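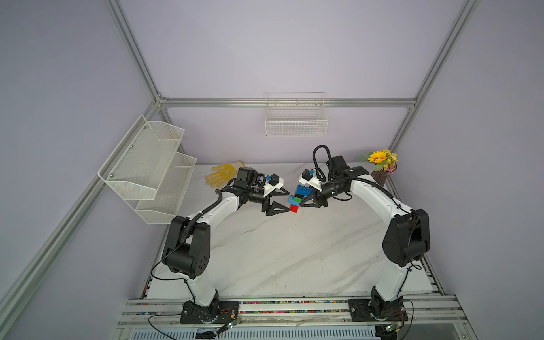 Merle Hollis

Collecting Demonstrations: Notes to Go With the Second Lecture

Welcome back, everybody, and thank you for the good questions last time (I wrote most of them down, and a few have worked their way into these notes). We talked then about what a learned policy is and why it's only ever as good as the examples it was fed. Now we get to the part I love best, which is the gathering of those examples. Please read this before you sit down at the station, and bring it with you, because you'll want somewhere to scribble.

What counts as one example

For us, one example is a full run of the task from start to finish, with a person driving the two arms and everything saved as it goes: where the joints were, what the driver asked the joints to do, and what the cameras saw. We call that a demonstration, or an episode, and I'm afraid I use both words without warning. The bricks on the table at the moment belong to the stacking task. Five of them go into a tower, held up between the two grippers, with the red one at the bottom, then light blue, green, black, and the larger blue one on top.

Why bricks? They're cheap and they're cheerful, and they punish sloppy driving in a very gentle way. Two arms have to agree with each other about where a brick is, and if one is a little off, the pieces just won't press together. A learner has to pick up on that agreement, and it can only do so if you show it plainly.

The Clirkton set, so far

We keep everything for this task in one collection, named Clirkton after the street where the first lab was. As of January 25, 2023, it holds 3293 episodes, gathered by 21 drivers. That sounds like a lot! But when I sat down and watched a good long stretch of them, I noticed how many looked like the same episode over and over. Same driver habits, same starting spots, same order of movements. The learner gets very sure of itself in that one little corner and then falls to pieces when a brick starts out turned sideways. So your job this term is to add variety, and I'd much prefer a smaller pile of different episodes to a mountain of twins.

Before you start

Check the view from each wrist camera first. They sit right on top of the grippers, so when the hands come together over a brick they see wonderfully well, but they also get very close to things. In the tower pose the top brick is up against the right-hand camera. Have a look at your own wrist views in that pose and ask whether you could tell, from those pictures alone, what to do next. If you couldn't, the learner will have a hard time too.

Then look at the cables. There's a coiled one at the right wrist and thinner ones running along both arms, and you want to know where they'll go when you reach across the table. Move each arm slowly through its reach once with nothing in the fingers.

Leave the rest of the table as it is, please. The glove at the back left and the flowers in the back corner can stay put through a session. If you do move something, write it in the log so that whoever reads your episodes later knows the background changed.

While you drive

Go at a steady pace. People tend to race through the easy reach and then hover for ages right before the fingers close, and a learner will copy the hovering faithfully. (Ngô, who taught me to do this, used to hum while driving, and I do think it helped.) Pick your approach before you begin recording, then commit to it.

If you miss a brick, go back and try again within the same episode. Do keep those! A recovery is worth a great deal, and the old Traltatville recordings had hardly any, so the policy trained on them would miss once and then wave about hopelessly. What I don't want kept is an episode where you stopped to think, talked to your neighbor, or let go of the controls.

Change the starting layout every 4 episodes. Turn bricks, swap their places, bring one nearer the left hand than feels natural.

Labels and the log

Each episode gets one of three labels: finished, finished with recovery, or not finished. Put the label in right away, while you still remember. Add a short note in plain words if something odd happened. "Green brick slipped, regrasped with left" is perfect.

For next time

Each pair should record 75 episodes and hand in the log with them. Also read the first half of the Urau report, paying attention to how they split their episodes between training and testing. We'll try the same split on yours in class, and we'll look at some of the recoveries together on the big screen.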